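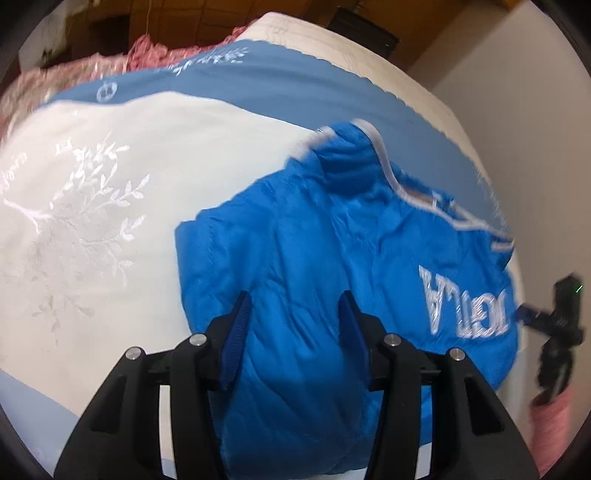
Plulville bench replied on ticket 3324: pads first, firmware second, and please stop changing both at once because then we can't tell you anything.

Fair. Log from here on, one change at a time.

## Ticket 3324 - grip slips on slick fabric, ridged pads

**Status:** open
**Opened:** 24/09/2018
**Hardware:** 2 hand-held grippers, left and right, Trenura pads. Spare set of Custetti pads in the drawer, smooth face.
**Controller:** Ahmadpour, build 304

**Problem**
Jaws close on the jacket, cloth slides out before full lift. Shiny shell fabric only. Bedding and towels fine. Worse on the left unit. Width reading says closed, so the log calls it a good grasp when it isnt.

**Tried so far**

- Wiped both pads w/ alcohol, let dry. No change.
- Swapped left and right units. Slip follows the unit, not the hand.
- Grabbed a thick fold instead of flat cloth. Better. Still lost it on the way up.
- Closing force up one step. Holds, but now it leaves pinch marks and the fingertip flexes.
- Custetti pads on the left unit, force back to default. 10 lifts, 2 drops. Best so far.
- Same again on the big lettering. Drops nearly every time. Print is slicker than the shell, keep off it for the comparison.

**Not tried**

- Custetti on both units
- older controller build, per Plulville that waits until pads are settled
- tightening the pivots on the left unit. Some play there if you wiggle the tip by hand, shoud have checked that first

**Camera side note**
Wide lens makes the jaw gap hard to judge near the rim. Don't use the picture to decide if the pads are parallel, put a straightedge on them.

**Question for the bench**
Does the width zero need redoing after a pad swap? Custetti pads feel thicker, reading never gets to zero now. Manual only covers the Trenura ones.

Reply from Plulville: yes, re-zero every swap, jaws empty, power cycle after. Any lifts logged before that, mark the width as bad and keep the drop count.

Doing that now. Then pivots, then the 10 lifts over again with the same fold.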